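"A cabinet door should not need space in front of it"
Oksana Bilyk of the Lonell workshop talks about shutters, narrow offices and old glue 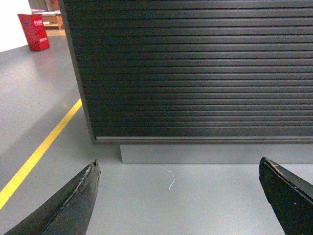 The lower part of a black slatted front, with its gray plinth.

When I come to the workshop in Sanbridge, Oksana Bilyk is on her knees with a vacuum cleaner hose, cleaning the side track of a cabinet. She asks me to wait two minutes. It takes more like ten, and then she makes tea.

Bilyk repairs office furniture, and most of all she repairs cabinets with roller shutters. She started in 2004 with desks and chairs. The shutters came later, when a school asked her if she could save 180 of them from the trash.

"I said yes before I knew how they were made," she says. "I took the first one apart in January and I could not put it together until the end of the month. The slats are simple. The backing is the difficult part."

On many older shutters, she explains, the slats are held together from behind by a sheet of cloth. The glue becomes hard with the years and the cloth begins to come off. Then one slat sits a little crooked, it catches in the track, and people pull harder.

"People always pull harder," says Bilyk. "I do it also, at home."

I ask why somebody would choose a shutter and not a normal door. She stands up and shows me with her arms how far a door must swing. In a narrow corridor, she says, two open doors and one person with a box are already a traffic problem. A shutter goes away inside the cabinet and the corridor stays a corridor.

Her colleague Abelardo Durán does not fully agree. He does the painting and the delivery, and he has carried many of these cabinets up the stairs.

"They are heavy and they are loud," he says from the other side of the room. "And black ones show every bit of dust. It sits in the grooves. You clean the slats with a cloth and the groove stays gray."

For the grooves he uses a soft paintbrush, always dry, and goes along the slat from one end to the other. Spray cleaner he does not allow, as it runs behind the slats and softens the glue. Bilyk nods at this. It is the one subject where they have never had an argument, she tells me.

About plinths they have argued a lot. Bilyk likes a closed plinth that is set back a little, so that shoes and mops do not hit the front. Durán would like adjustable feet, because floors in old buildings are never level. "When the cabinet leans, the shutter leans," he says. For now they use the plinth and put thin pieces of plastic under it where needed.

Last year the workshop repaired 426 shutters. Bilyk wrote each one in a paper notebook, with the color and the fault. The most common fault was a broken handle, and this she can fix in a quarter of an hour.

Before I leave, I ask what she would tell a person who has a shutter that is stuck today. She thinks for a moment.

"Empty the top shelf first. Very often it is only a folder."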